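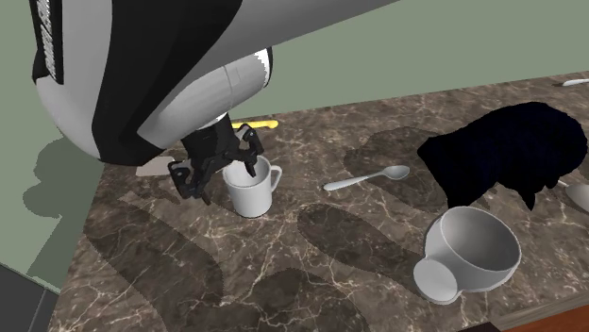
Works Diary, Mundton Stockyard

Entry for 7/5/25
Kept by the Office of Stock and Dispatch, Musow Pipe Supply

The yard opened at the usual hour. Two deliveries were expected and one arrived. The Matić truck brought 40 lengths of carbon steel pipe, seamless, plain ends, in four strapped bundles. The bundles were set down in Bay 8 and the straps left on until the papers could be read against the paint marks. The heat numbers agreed with the mill certificates on three bundles. On the fourth, one digit on the certificate was not the digit on the pipe. The bundle has been tagged and moved to the hold rack, and a corrected certificate has been requested from Matić in writing. It is not to be cut, sold or lent to the workshop before the paper comes.

The second delivery, weld neck flanges from Gokach, did not come. The Gokach office stated by telephone that the goods were still at their machine shop, awaiting facing. No new date was offered. The office has recorded this as the second late delivery on the same order, the first having been in February, and a letter will follow.

Châu Vương carried out the wall thickness checks on the elbows returned by the dairy contractor. Of 30 elbows returned, all were within tolerance at the ends. Two read thin on the outer curve of the bend, and these were checked again with a second gauge after it had been set on the test block. The readings held. Both elbows have been marked with red paint and set aside. The contractor had complained about the bevels, and on that point the office finds no fault in the goods. The bevels are clean and to the drawing. A reply has been drafted to say so, and to offer replacement of the two thin pieces without charge. It awaits signature.

The question of mixed storage was raised once more. Stainless fittings were found on the lower shelf of the carbon steel rack, resting directly on the bare metal. There is a standing instruction on this and it is posted at both doors. Stainless goods are to be kept on timber or plastic, apart from carbon steel, and handled with slings kept for that use only. The fittings were wiped down, inspected for rust marks and returned to their own rack. One reducer showed a brown stain near the small end and has gone to the workshop for pickling.

The saw was out of use until noon. The blade had been wandering on heavy wall pipe and the cut ends were not square. A new blade was fitted and the guides reset. The first cut afterward was measured and accepted, and the remaining pieces for the brewery order were cut before closing. That order is now complete except for end caps.

Counter trade was light. A number of callers asked for threaded fittings in small sizes, and the counter was short of tees. The reorder level for tees has been raised from 40 to 60 pieces. The counter book should be read again at the end of the month to see whether that is enough – the old level was set when the shop served fewer plumbers than it does at present.

One inquiry is copied here in full, as the same point has come up at the counter before and staff are asked to give the same reply.

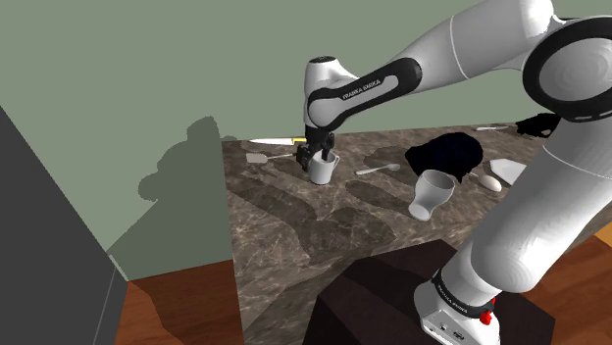
Can a schedule 40 elbow be welded to a schedule 80 pipe?
The two have the same outside diameter, but the bores differ, so the thicker pipe must normally be tapered on the inside before welding. The thinner elbow also limits the pressure the line may carry, and the customer's engineer should approve the joint before any goods are cut.

The caller was content to wait and will send a drawing. The inquiry has been entered under open quotations.

The forklift was refueled and its chain oiled. The north gate lock is stiff and should be replaced. Bay 8 was swept after the Matić bundles were sorted, and the dunnage stacked against the fence.

Carried forward: the corrected certificate from Matić, the letter to Gokach, the signed reply to the dairy contractor, end caps for the brewery, and the gate lock.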